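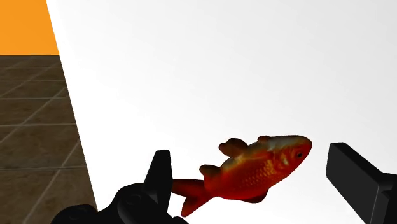
Ticket 2411
Opened February 15, 2020
Product: Dukano VPN client

Hi all, me again! Since the update on my Windows 10 laptop the VPN connects fine, but after 36 minutes it drops every mapped drive and I can't get to anything on the Kennedy file server (the internet keeps working, weirdly). Error 782 pops up in the tray and then it's gone before I can grab the rest of the text.

Tried so far: rebooted, reinstalled the client, turned off IPv6, swore at it a bit. Same thing on home Wi-Fi and on my phone's hotspot.

Update: set the idle timeout to 0 in the Irano profile and it stayed up all afternoon! Went back to the old profile to check and it dropped again, 36 minutes on the dot. Can someone push the new setting to the other 2 laptops?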